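Call for participants: working group on good practice for hand-held gripper recording

Entili is looking for 6 people to join a working group that will write a short code of practice for recording tasks with hand-held grippers. The group meets at our Dernton office on Thursday afternoons, starting in August.

Sites that record this kind of work each follow their own house rules. Boderlow and Wakville start a session in different ways, and their recordings are hard to use together. We want one set of rules that both sites can follow and that others can adopt if they wish.

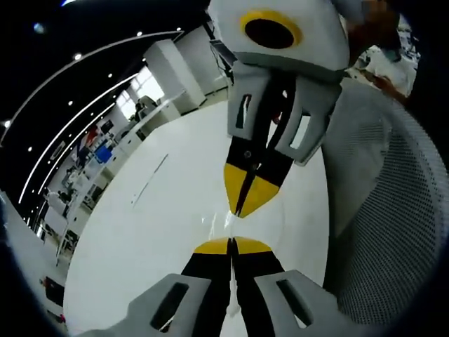 The first draft will cover start and end positions, work with two grippers at one table, checks on fingers and tips, and what to do when other people are in the room. Later drafts will deal with consent, labeling and how long recordings are kept.

Members try out each rule at the table before it goes into the text. Expect two hours per meeting, plus some reading at home - usually one draft section of a few pages.

You should have at least 30 hours of practice with hand-held grippers, or have written safety or quality rules for a workplace. You do not need a degree. You must be able to come to Dernton in person.

Members receive a fee of $500 on completion of the draft. Travel is paid separately.

To apply, send one page on your experience to Rizal Krishnan, Entili, Room 202, Dernton. Questions about the fee or travel go to Wahyudi Simanjuntak at the same address.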